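Zanolora Hand-Held Gripper: Set-Up and Recording Guide
Section 5. Recording soft objects

This section covers demonstrations with objects that change shape when gripped. It follows the method used in the Todmont grasp study, in which a policy was trained on 1,357 demonstrations made by hand, with no robot arm present. Read Section 2 first if the finger pads have not been calibrated.

5.1 Single-object grasps

1. Start a new session and enter the object class (sponge, cloth, wrapped food, carton).
2. Open the jaws fully and hold them open until the width reading settles.
3. Approach from above. Bring one pad to each side of the object.
4. Close until the object is held, then stop. Do not squeeze to the end of travel.
5. Lift a short way and keep the gripper still until the tone sounds.
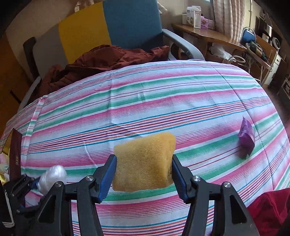 Zanolora Guide, Section 5, page 43

A foam sponge held upright between the blue pads is a good first object. Foam gives a gradual change in jaw width, and the contact label is easy to check afterward.

Note: Striped or patterned cloth may be left under the objects. The Ogbonna tracker uses the pattern to estimate camera motion. Plain white sheets gave more lost tracks in the Todmont sessions.

Caution: Keep fingers clear of the linkages while the jaws are closing.

5.2 Mixed trays

Mixed trays test whether the policy can pick one item out of several that touch or overlap. Put soft items such as a rolled sock or a sponge in with cartons and wrapped snacks. Let some of them cover each other. A tray with a shiny floor is allowed, but turn on the glare filter before recording.

When two grippers are used, pair both with the Clelcombe base unit and check that their clocks agree. Only one gripper should be inside the tray at the start of a take.

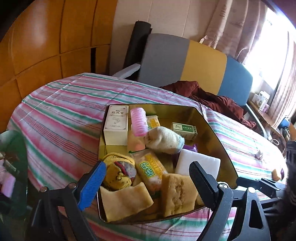

5.3 Checking a take

1. Open the take in the viewer and play it at half speed.
2. Confirm that the contact label begins when both pads touch the object.
3. Mark the take "slip" if the object turns between the pads during the lift. Keep slips; they are used as negative samples in training.
4. Delete any take with a tracking gap during the approach.
5. Upload the session before changing the pads. New pads need a new calibration file.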